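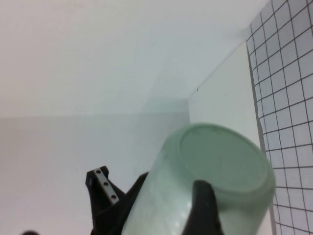
Bildnachweis: Handgelenkkamera, Prüfplatz Greiftechnik, Starncombe

Vorgang: Vergleich Greiferfinger Pikovia / Javwood, Greifabbrüche bei transluzenten Bechern
Eröffnet: Dienstag, 27. August 2024
Priorität: mittel
Status: in Bearbeitung
Zuständig: Prüfplatz Greiftechnik

Sachverhalt
Im Rahmen der Vergleichsprüfung beider Fingersätze meldet die Steuerung (Juntunen, Firmwarestand Mai) wiederholt einen Greifabbruch, obwohl der Becher zwischen den Fingern gehalten wird. Betroffen ist ausschließlich der blassgrüne, durchscheinende Kunststoffbecher. Mit den opaken Prüfkörpern derselben Serie wurde der Fehler nicht beobachtet. Von 200 Zyklen mit dem Fingersatz Pikovia endeten 52 mit der Meldung »Objekt nicht bestätigt«. Der Fingersatz Javwood wurde bis zur Klärung zurückgestellt.

Erwartetes Verhalten
Nach dem Schließen der Finger bestätigt die Bildauswertung das Objekt anhand des Becherbodens und gibt die Ablagebewegung frei.

Tatsächliches Verhalten
Die Bildauswertung findet keine geschlossene Kontur. Nach Ablauf der Wartezeit von 2000 ms öffnet die Steuerung den Greifer und vermerkt den Zyklus als Fehlgriff. Eine Unterscheidung zwischen tatsächlichem Verlust und fehlender Bestätigung ist im Protokoll nicht vorgesehen.

Durchgeführte Maßnahmen
1. Nullpunkt der Finger neu angefahren, Schließweg geprüft. Keine Abweichung.
2. Verschraubung der Fingerträger kontrolliert und nach Datenblatt nachgezogen. Fehlerbild unverändert.
3. Kamera anhand des Rasterbogens neu kalibriert. Der Restfehler liegt innerhalb der Vorgabe, die Meldung tritt weiterhin auf.
4. Bildmaterial der abgebrochenen Zyklen gesichtet. Der Becher steht schräg im Griff, der Boden weist nach oben rechts. Seine Kanten heben sich nur schwach vom weißen Hintergrund ab, die schwarzen Finger sind dagegen klar abgegrenzt.
5. Belichtungswert der Kamera von 200 auf 165 herabgesetzt. In einem kurzen Probelauf wurde der Bodenrand häufiger erkannt. Eine belastbare Aussage steht aus.

Vorläufige Bewertung
Ein mechanischer Mangel am Fingersatz Pikovia ist nach derzeitigem Stand nicht belegt. Die bisher erfassten Fehlgriffe dürfen daher nicht in die Vergleichswertung einfließen. Als wahrscheinliche Ursache gilt der geringe Kontrast zwischen Becher und Umhausung in Verbindung mit der gleichmäßigen, diffusen Ausleuchtung.

Weiteres Vorgehen
Die Prüfreihe ist mit herabgesetztem Belichtungswert vollständig zu wiederholen. Parallel ist ein mattgrauer Hintergrund zu erproben; die Lage des Rasterbogens ist dabei beizubehalten. Beide Änderungen sind getrennt zu protokollieren. Der Fingersatz Javwood ist anschließend unter denselben Bedingungen zu prüfen.

An den Hersteller der Steuerung wurde die Anfrage gerichtet, ob die Objektbestätigung ersatzweise über den Motorstrom der Finger erfolgen kann. Eine Antwort liegt noch nicht vor.

Anlagen: Zyklusprotokoll, Kalibrierbericht, Parametersatz vor und nach Maßnahme 5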